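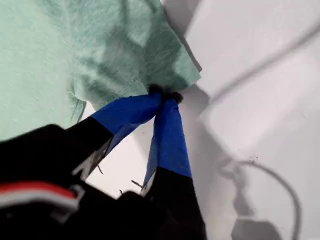
Weronika Kozłowski
Contributing writer, short fiction

The truck stood at the Prirkholm ferry gate with its engine off. On the papers it said 52 crates of frozen fish, owner Sadeghi, going south.

Inspector Flemano read the weight again. It was 79 kilos less than in the morning.

"Fish dries," said the driver.

"Frozen fish?"

He looked at the sea. He was maybe twenty, and he had bitten his nails until they were red.

She asked him to open the back. Behind the third row of crates there was a space, with a blanket and a bottle of water. The blanket was folded in the way a mother folds it.

"Who was here?"

"A girl. I let her out at Grorima, by the church. They paid me 3,000 to bring her to the boat." He took the envelope from his jacket and put it on a crate. "I did not spend any."

Flemano called the station at Grorima. The telephone rang for a long time. Then a tired man answered, and behind him she heard a child asking for more soup.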